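May, 7.40 pm. Natural dye notes, batch 13

Picked up the walnut hulls from Arnaud and got them soaking before lunch. The Uka wool went in the small pot after a plain alum mordant. Weighed it dry at 732 g, more than I like for that pot, so I turned it every few minutes.

Colour after the first hour was a flat tan. Left it in overnight last time and it went muddy, so pulled it at 55 minutes past the simmer and hung it in the laundry. Rinse water still brown after 3 changes. Need to work out if that's loose dye or bits of hull getting through the cloth. Will strain twice next time.

For the cotton I'm after something paler, near the beige of the bed sheet. Weak bath, no iron. 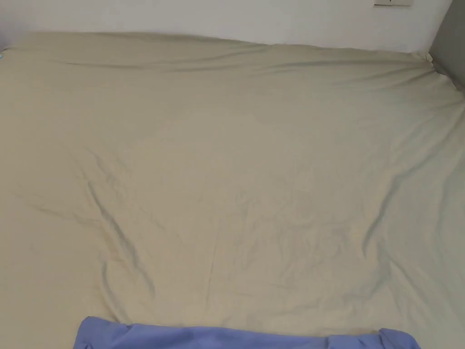
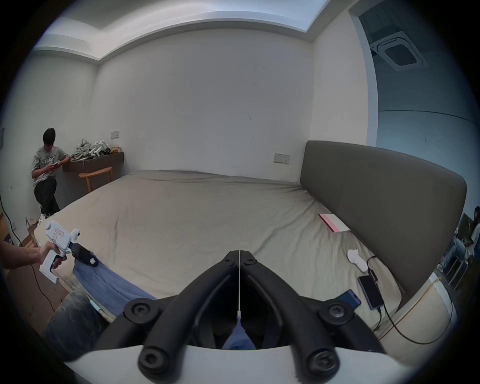

Cotton needs a proper scour first. The Omana calico came with some sort of finish on it and the last strip dyed in blotches, worst along the selvedge. Soda ash and a long simmer, then tannin, then alum. Don't skip the tannin again.

Iron pot: keep it away from everything else. There was a grey streak on one skein from batch 12 and I'm fairly sure it came off the stirring stick. Marked the stick with red tape.

Nunine eucalyptus leaves are still in the paper bag on the top shelf. They've gone brittle but should be fine for orange on wool. Try a small skein before using the lot.

To do: buy alum, label jars with the mordant as well as the plant, cut new strips for the lightfast test and tape them inside the north window.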